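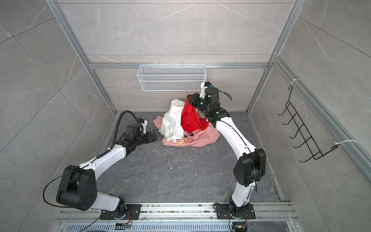 About Grillholm

Grillholm sorts and prepares secondhand clothing for resale and donation. The company was set up in February as the garment division of Luangrath and works from one unit at Skimbridge. Work arrives mixed: adult tops, children's wear, sportswear, nightwear. It leaves separated by item and condition.

What we do

Each lot is opened and reduced to small piles. Garments are lifted singly from the top of the pile, held up by a corner or edge, and assigned to one of 13 categories. Pulling from the middle is avoided. It drags neighboring items and can stretch light fabrics. 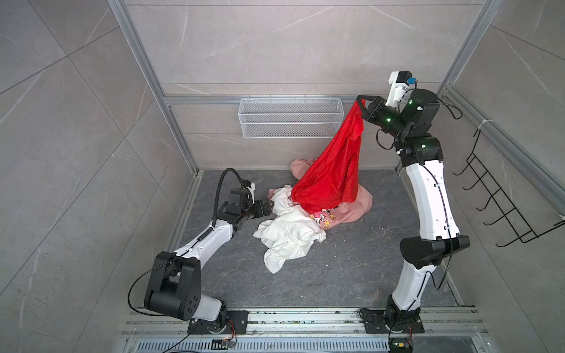 Category depends on fabric first and color second. Smooth synthetics and mesh are kept apart from cotton. Whites are held separately from reds and pinks until they have been washed. Printed children's items are checked for cracked or peeling print before they go further.

Current capacity is 314 garments per shift. Standard turnaround is seven working days, or 15 for lots that need laundering.
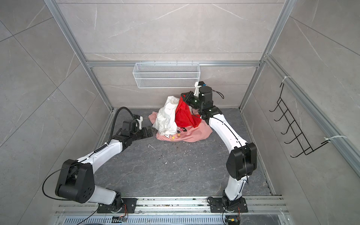

Red, white and pink garments in one pile.

Storage and fittings

Wall storage is open wire throughout. Baskets take folded items and racks take hanging items. Both can be removed for cleaning. Tile was chosen for the walls because lint wipes off it. Floors are swept between lots, and loose fibers go out with general waste.

Waistbands and cuffs are examined last. Elastic that no longer recovers after a short stretch moves the garment to the textile recycling category. Recycling lots are baled and collected by Berkimico.
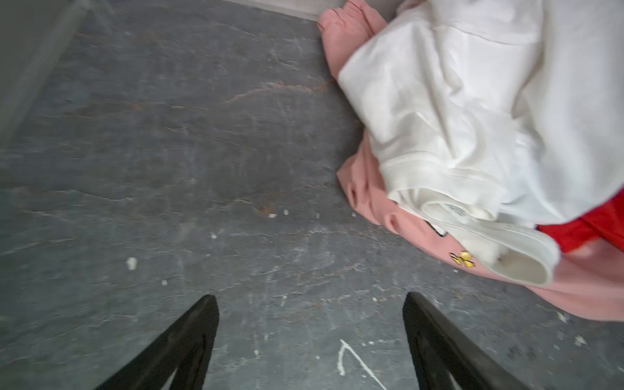 Do garments have to be washed before they are sent in?
Washing is optional, but everything must be dry. Damp lots are returned at the sender's cost.

Page last revised May 24, 2023.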